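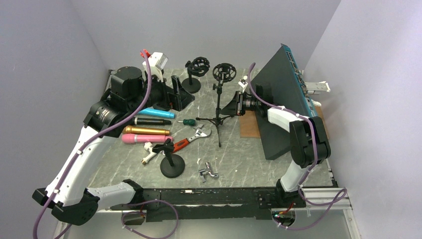

Spent most of the morning on the cable run for the Kilholm cell. Fanni Bakos had written in the October log that the left wrist camera was losing its link when the arm reached full stretch, so I started with that. The purple cables come off the wrist cameras and follow the long white links, held with white ties, and I went through every tie on the left arm from wrist to base. Two were tight enough to pinch the jacket. I cut them off and left a finger's width of slack at the elbow. Ran 100 moves after that and the link dropped 3 times, all near the wrist, so the connector is next. Zsófia Bognár has a spare at Csizmadia and will bring it over.

The front beam is worn but solid. Checked the bolts on the mounting plate at its left end and didn't need to touch them.

After lunch I did the gripper pads. Wiped them with a damp cloth and reset the closing force to 315 on the Trundier controller, where it was before the update. It had gone back to the default again. Must write to Biltine about that.
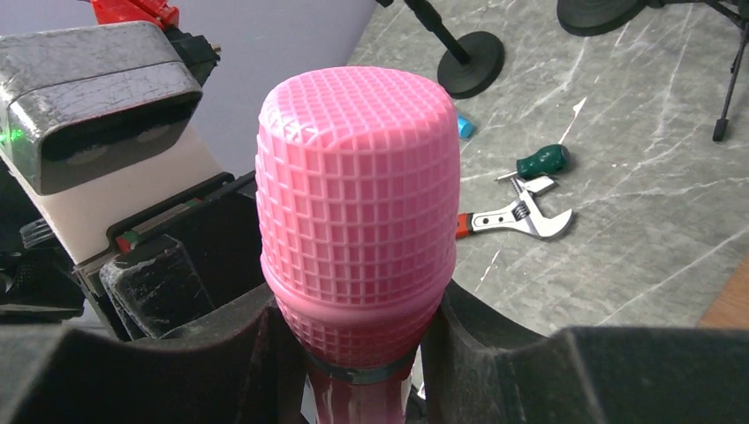
Pink mic held below the head, pads dusty and scuffed.

Finished at 11 minutes past five. Still to do: right arm ties, label both cables, order more white ones in the short size.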